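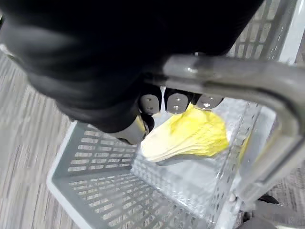
Istalwood, ticket owner, Pillbridge shared workshop

Opened 24 March 2023
Ticket 731: thumb loses force during the carry to the basket

The hand grips the cabbage well at the stand, but on the way to the basket the thumb motor becomes weak after 38 seconds of holding. The fingers keep their force. I have seen the same behaviour with the carrot, so I do not think the weight is the problem -- all the produce is artificial and light.

Already tried: new thumb cable, sleeve refitted, grip force lowered by 200 units. No change.

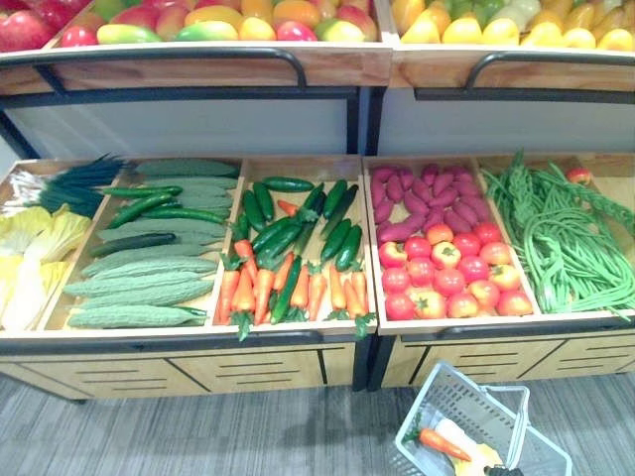 Landeg wrote that the thumb driver has its own heat limit and does not read the one in the main settings file. The old Drillaten boards had the same trouble. Set the hold current to 1,000 mA after the grip closes, and log the driver temperature before you swap any more parts.

I have changed the hold current and added the temperature to the log. Before the next run I opened the hand and let the fingers hang free, to set the zero position again.
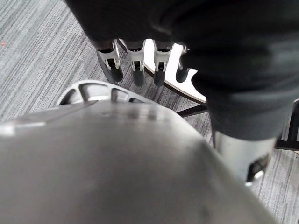
Still to do

Repeat the carry with the cabbage, then with a cucumber.
Check if the limit survives a restart -- in November it did not.
Send the log to Landeg. The ticket stays open.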